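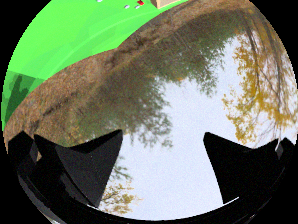 4.2 The simulated wrist view

Figure 3. Wrist view in the Frota simulator, with the gripper open and an outdoor backdrop behind the green floor.

Of all the parts of the Frota kit we were asked to review, the simulated wrist view was the one we spent the longest with, and we will admit to having grown rather fond of it. The kit, sold by Grukar as a starter package for small teaching labs, comes with a gripper model, a set of simple block tasks and a choice of backdrops, and the user can switch among these without touching the task itself (a kindness to anyone who has had to rebuild a whole world just to change the sky!).

The view in Figure 3 is round, with black corners, and the two black fingers take up a good deal of its lower part. When the wrist is turned as far as it is there, the trees hang upside down and the small objects sit right at the upper rim of the floor, a tan block among them and only partly in view. Our students found such views hard to read at first, and Keegan Bolger, who ran the sessions at Prendwood, suggested that they practice turning the wrist slowly before trying any of the tasks.

We recorded 400 practice runs with 21 students, each of whom used the outdoor backdrop as well as the plain one that we had borrowed from our earlier work with the Drarkska package. The setup guide was clear and friendly, although the page on wrist limits deserves a second reading, and we would have liked the limits to be shown on the screen as well. Consuelo Villanueva wrote to Grukar about this on 20th August and had a helpful reply with a settings file attached, which we used for all the runs reported in this section.

Our one real complaint concerns the backdrops. Leaves and fine branches are pleasant to look at, but they fill a large share of the view when the wrist is tilted, and a new user can easily lose track of the floor. For a first lesson we would choose the plain backdrop and bring in the trees later on. The scores for both are given in Section 4.3.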